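Chapter 4
Color and Light on Interior Walls

4.1 Scope of the chapter

Chapter 3 treated paint as a coating: binder, pigment, film thickness and drying. The present chapter treats it as a surface that returns light to a room. The reader should already be able to use the reflectance tables in Appendix B.

The light reflectance value (LRV) of a paint is the share of visible light it returns, stated on a scale from 0 to 100. A ceiling white with an LRV of 69 returns 69 percent of the light that reaches it. Deep colors fall much lower on the scale, and a room finished in them needs more lamp output to reach the same level at the work surface.

Two terms must be kept apart. The color of a paint is fixed when it is mixed. The apparent color of a wall depends also on the angle of the light, the nearby surfaces and the sheen of the film. Verstraete's survey of 119 rooms in the Stisdale housing blocks found that most complaints of a "wrong color" concerned the second and not the first.

4.2 Adjoining walls

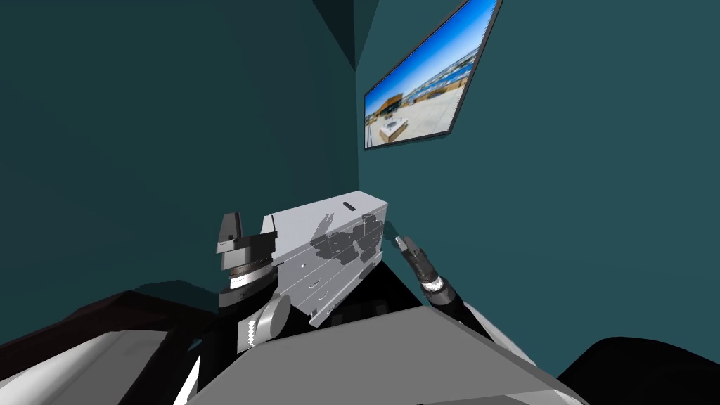

Where two painted walls meet, the eye compares them directly along the line of the corner, and small differences in lightness become easy to see. The effect does not require a strong contrast. A dark teal wall on the left and a slightly lighter teal on the right are enough to make the vertical corner read as a clear edge. Section 4.3 gives the method for measuring such a step with a hand-held meter, taking one reading on each side of the corner.

A meter reading taken at a gloss angle of 60 degrees describes sheen only and must not be entered as an LRV. Azar's correction for semigloss films is given in Table 4.2. Problems 1 through 4 at the end of the chapter use the Hanlow data set.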